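Traltgate Forums > Cells and Grippers > Maintenance
Finger pads shedding on the hanger cell, clean or replace?

wavberg_tech
Posted June 2021
We run one arm that handles clip hangers, the plastic kind with metal spring clips hanging off loops. It takes a clip by the body, holds it still and lets go. Two-finger gripper, black textured pads, wrist camera looking out between the fingers. It sat unused from February until I got it going again last month.

Since the restart it drops clips. Out of 16 picks on a test run it lost 4. Before the break I would see one lost in a whole shift. Grip force is the same as before and the program has not been touched. I did find crumbs on the bench under the gripper and more on the pads.

Do I clean these or order new ones? The pads are bonded to the fingers, so replacing means buying the full finger set.

hsu_line2
Clean first. Lint-free cloth and isopropyl, light pressure, along the grid and then across it. Let them dry before you run anything. Don't use acetone or brake cleaner on rubber pads.

If the pads are still grippy to a fingernail after that, keep them.

Moss_Kettle
I'd go straight to new fingers. Once rubber starts to crumb it doesn't stop, and you'll be doing this again in two weeks. What did it sit next to while it was parked? Sunlight and ozone both ruin pads.

wavberg_tech
No sun in that room. There was a compressor on the other side of the wall but I don't think it matters.

I haven't wiped anything yet. This is from the wrist camera with the fingers open under the middle clip. The stuff I mean is on the inner edge of the right finger, pale and crumbly. The left one only has a few specks.

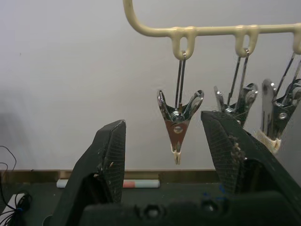 Yoshinori Fujimoto
Before you decide on pads, check where the crumbs come from. If the pad rubber is black and the crumbs are pale, it may not be the pad breaking up at all. Some clip hangers have a soft lining in the jaws and the fingers can rub it off if they close too low. Wipe one finger, leave the other, run the same clips and look again. Then compare the crumbs with whatever your clips are lined with.

Moss_Kettle
Pads can have a pale backing or a foam layer under the skin. I've had a set where the top wore through at the corner and the stuff underneath came out looking like bread. So pale crumbs don't clear the pad.

Yoshinori Fujimoto
True. That would show as a soft spot or a lifted edge. Press along the edge with a plastic card after cleaning. If it gives in one place, replace the set.

hsu_line2
Check your closing height too. If the hanger rail sits lower than it used to, you are grabbing the jaws and the grip will be poor with clean pads or dirty ones. On ours a loose bracket let the rail drop 2 mm and we chased it for days as a grip force problem.

wavberg_tech
OK, did it in this order.

Locked out the arm, wiped the right finger only with isopropyl, let it dry. Pressed along the edge with a card. No soft spot, nothing lifting. The grid is still sharp under a loupe.

Measured the hanger rail against the setup sheet. It was 4 mm low. The holder screw had backed out. Reset it, put threadlocker on the screw and taught the approach point again.

Wiped the left finger after that. Ran 19 picks, no drops.

wakasside_ops
You changed two things so you don't know which one fixed it. Put the rail back down with clean fingers and run it again.

wavberg_tech
I'm not lowering the rail again to find out. It was wrong against the sheet, so it gets set to the sheet.

wakasside_ops
Fine, but then don't write "dirty pads" in the log as the cause.

hsu_line2
I'd write both. Then add a pad wipe to the start of shift and a rail height check once a week. Make a simple block at the right height so you don't need to get the calipers out every time.

Moss_Kettle
Still think you should have a spare finger set on the shelf. Lead time on ours was awful this spring.

wavberg_tech
Spare set is on order. The block is a good idea, I'll cut one from scrap. If the crumbs come back with the rail at the right height I'll save some and put them next to the jaw lining like Yoshinori said.

Yoshinori Fujimoto
Check the fingers after the first full shift. I wouldn't wait the week.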